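Speaker Notes: Creative Practice and the Interrupted Life
Flondstead Center for Adult Learning, November Lecture Series
Speaker: Nusrat Weerakoon
4 min read

Opening. Thank the Center and Venla Väisänen for the introduction. Remind the audience that questions will be taken at the end and that the handout is on the chairs.

State the subject plainly. The talk concerns people who once had a regular creative practice, such as writing, drawing or music, and who stopped when work, illness or family duties took over. It asks how such a person begins again, and what a counselor or teacher may usefully do to help.

Define "practice" before going further. For the purposes of this talk, it means any making activity that a person returns to by choice at least once a week. Skill is not part of the definition. Neither is income.

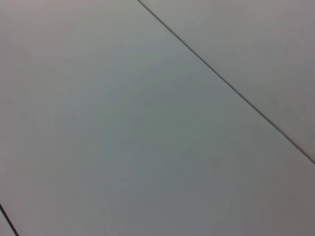 The second section deals with the pause itself. Many adults who come to the Ravameo workshops describe the years away as lost time, and they tend to speak of the person they were before as someone else. Staff are asked not to correct this at the first meeting. Participants should be invited to describe the earlier period and the present one separately, and only later to consider what joins them. Refer the audience to the gray panels on the screen: two thin, dark lines run between three flat surfaces, and the surfaces on either side of each are much alike. Participants often say something similar about their own lives once they have written both accounts and read them together. Allow a short silence before moving on.

Mention the objection raised by Khurram Siddiqui at the planning meeting. He holds that some pauses are grief and should be treated as grief, with proper referral. The speaker agrees. The workshop is an educational program and does not replace clinical care. Repeat this sentence if there are students in the room.

Third section: the structure of the course. Each group has 8 members and meets on Sunday afternoons. Sessions open with 30 minutes of silent work, during which the facilitator also works. Discussion follows. Members may read aloud or pass, and a person who passes is not asked why. Between sessions, members keep a notebook with one entry a day. An entry may be a single line.
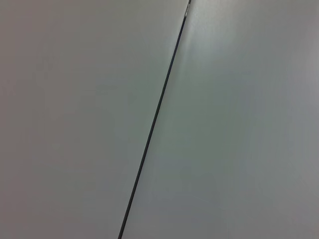
Slide 2. Where two surfaces meet.

Fourth section: the Begum exercise. Explain that it has been part of the course since 2000 and that the wording has changed very little. The participant writes a letter from the present self to the self who stopped. The letter must contain one question and may not contain advice. A week later the participant writes the reply. Read the first paragraph of the sample letter in the handout, slowly, and leave the rest for the audience to read at home.

Ruwan Talukder has asked that the difficulty of the reply be made clear. Some participants do not complete it during the course. Facilitators should accept an unfinished reply and should not set a new deadline. If asked for evidence of benefit, say that the course has relied on written feedback and that no formal study has been carried out.

Fifth section, if time allows: identity and the name of the activity. A participant may say "I write" long before being willing to say "I am a writer." Facilitators use the verb until the participant chooses the noun. Skip this section if the clock shows after 7:40.

Closing. Acknowledge Kavinda Sikder for preparing the handout and the Brovilus Fund for the use of the hall. Registration forms for the spring groups are on the table by the door. Take questions from the back rows first, and repeat each question into the microphone before answering.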